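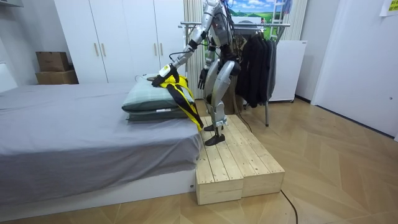
**How tall should the platform be if the robot has to reach across a bed?**

Tall enough that the hand gets to the pillows with the knees still a little bent. Ours is a low pine one, pushed right up against the end of the mattress, and I'd start low and shim up from there.

---

**pinewobble** wrote:

Okay so that's the short version for anyone coming in from search, and now the long one, because I've been at this on and off since September and I have opinions (sorry). The build is called Itness. It's a humanoid on a Tannous controller board, and the job I want out of it is dull household stuff around a bed: pick up a strap, lay it down, move it over, let go. I did the platform as two pine boxes side by side with planks along the top. I wanted to be able to carry it out of the room without calling my brother!

Screws only, no glue. I've had it apart 3 times already and I'm glad I didn't glue it.

---

**Dennis Bunting** wrote:

Two boxes is asking for trouble. You've got a seam running right where you want to put feet. One box, one sheet of plywood on top, done.

---

**pinewobble** wrote:

I knew you'd say that, Dennis. I bolt the boxes together from the inside and I can't feel the seam when I walk on it in socks. A single one won't go around the corner in our hallway, I measured.

---

**kettlehum** wrote:

What are you practicing with? I tried a bath towel first and it was miserable, the fingers just pushed it around.

---

**pinewobble** wrote:

Webbing! Yellow and black, on top of two stacked pillows. It has enough body that the fingers can get hold of it, and the yellow is easy to pick out against gray-green bedding. I'd go with webbing over a towel any day. Then there's the elbow. Mine gets grumpy when the arm is way out in front, so I dropped the speed limit to 400 in the config and it's a lot calmer.

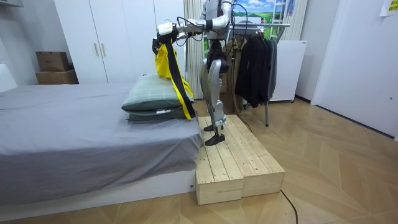 **kettlehum** said the speed limit was the wrong thing to touch and I should be looking at the gains on the shoulder, which on the Tannous board come set way too stiff for a long reach.

I tried that last night, for what it's worth. Took the shoulder down to 46 and put the speed back up. Smoother on the way out, a bit saggy on the way back. I'm not sold yet.

---

**Dennis Bunting** wrote:

Saggy is your wiring. How long is the run from the supply? If it goes across the floor and up the back you're losing volts when both arms are out.

---

**pinewobble** wrote:

It does go across the floor, yeah. I've been meaning to measure at the hip connector with the arms stretched. Somebody at the Stasolness workshop told me the same thing and I ignored them too, so that's two of you.

---

**kettlehum** wrote:

Log it while you're at it. Mine wrote some 3920 lines in one session and the dip was sitting right there in the voltage column. Rurkholm has a little script for plotting it, I'll dig up the link.

---

**pinewobble** wrote:

Please do! I'll put the meter on it first and post the numbers in here. The platform stays in two pieces though, Dennis.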